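Hullow workshop, arm bench notebook
Sunday, started a bit after 10

Picking up from where Chiharu left off on Thursday night's page, so read that first if you're wondering why the gripper plate is on upside down compared to the drawing. It's meant to be like that now. The cable comes off the top and stops rubbing on the housing, and we get a bit more reach toward the near side of the table, which I'm happy about!

First job was the fingers. I took the old pair off, cleaned the screws, put the new pair on and did the open/close routine until I was sick of the noise. They close to about the same place each time now. I can feel a tiny bit of play if I wiggle the left one by hand (left as you stand behind the arm), and I'm going to leave it for today, because last time I chased play in that joint I lost an entire afternoon and ended up with a stripped screw. Torque note for whoever does it next: snug, then stop. Brenda wrote "hand tight" in the parts binder and I think she has stronger hands than me.

Then Drerik. For anyone joining late, Drerik is the control script Antigoni wrote in January and the rest of us have been poking at ever since. I pulled her latest, and it wouldn't start, and it took me far too long to find that the config still pointed at the old port name. Fixed that. I also put the speed cap back down to 50 percent. Somebody had it at full and I have no wish to find out who. Please leave it at 50 while we're still teaching by hand, the arm gets whippy at the far end of its reach and the table is on casters.

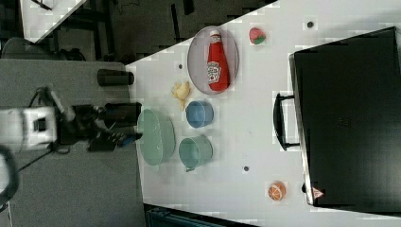
Once it was talking I ran the slow approach over and over from the parked position. The idea is to come in low along the table edge and then swing up over the work area, and the low part is what I don't trust yet. The height offset in the file was measured before we shimmed the near legs, so every number in there is a little bit wrong in the same direction. I re-zeroed against the tabletop with a feeler gauge and typed the new value in. Old value is commented out underneath in case mine is worse. Dorothy, if you're reading this, yes, I wrote it in the config and not on my hand.

Lunch. Ita came by with the Lolport power supply back from the repair bench. New fan, much quieter. She wants the old fan kept for something, it's in the drawer with the glue sticks.

After lunch I mounted the wrist camera again. The bracket is the second print, the one with the thicker ribs, and it went on without filing for once. Two screws, no washers (the washers push it out far enough that the cable connector hits the housing, don't ask how many times I've rediscovered that). The picture is softer than I'd like and it goes blocky around anything with a strong edge. Antigoni thinks it's the compression setting on the stream and I think she's right, but I wanted to get the geometry sorted before messing with it. 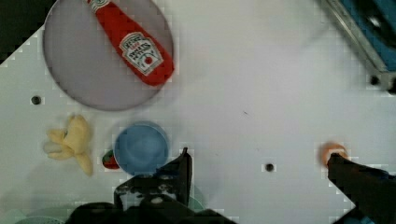
Aiming the camera is still the fiddly bit. Too steep and you only get table, too shallow and the gripper body eats the bottom of the picture, and I've gone back and forth on it so much that I've scratched a little line on the bracket where I think it wants to be. At today's angle I can see the tip of the pointed finger well clear next to the blue bowl, so that one's easy to judge. The other finger comes up from the right and sits partly over the orange toy, with the tip right on its lower edge, and that's the one I'd worry about if we want to use this view to line up on small stuff. Anything small and round is going to disappear behind it at exactly the wrong moment. Options: move the camera over a bit, trim the finger, or just live with it and use the overhead view for the last part. I'm leaning toward moving the camera. Chiharu will say trim the finger. Chiharu always wants to trim the finger.

Also the lettering on the ketchup label is mush from up there. Doesn't matter for grasping, but if anyone was hoping to read labels with this camera, forget it, or go buy a better one with your own money.

Speaking of money, the Mofokeng order. The grand total was 129 dollars with shipping, which stings for a bag of connectors and a coil of cable, but the connectors are the good locking kind and we'll have spares until we're all retired. Receipt is in the binder. Brenda paid, so put your share in the tin.

Afternoon was mostly grasp width. The close command takes a number and a force limit and I had them fighting each other: too small a width with a low limit and it sits there grumbling, too large and it never really holds on. I ended up setting the width narrower than the thing I want to pick up and letting the force limit do the stopping. Seems obvious written down. 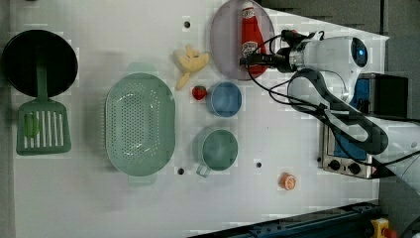

Changed one more thing in Drerik while I was in there, which is that it now waits half a beat after closing before it starts the lift. Before, it would start moving while the fingers were still coming in, and you'd get a sort of drag across the table. I put the wait in as a plain sleep, which Antigoni will hate, so there's a comment next to it saying sorry. The right way is to read the finger position back and wait until it settles. I started on that and got garbage numbers, roughly every tenth reading is zero for no reason I can find. Could be the cable. Could be me.

Cable dressing needs doing properly too. I've got it looped with velcro for now and it behaves at slow speed. I don't love it when the wrist rolls all the way over, so I've limited wrist roll in software. If you need the full range, redo the loops first and then take the limit out, in that order please.

Checked the e-stop before packing up, pressed it mid-move and the arm froze where it was. Reset fine. Initial the sheet when you do yours, the last 3 lines on it are all me.

Left for next time:

finger position readback, find out where the zeros come from
shift wrist camera over and re-mark the bracket
stream compression (Antigoni)
proper cable clips, Ita might have some in the blue cabinet
check my height offset against the far corner of the table, I only did the near side
more velcro

Switched everything off at 5:40. The key for the tool cupboard is back on the hook, I had it in my coat.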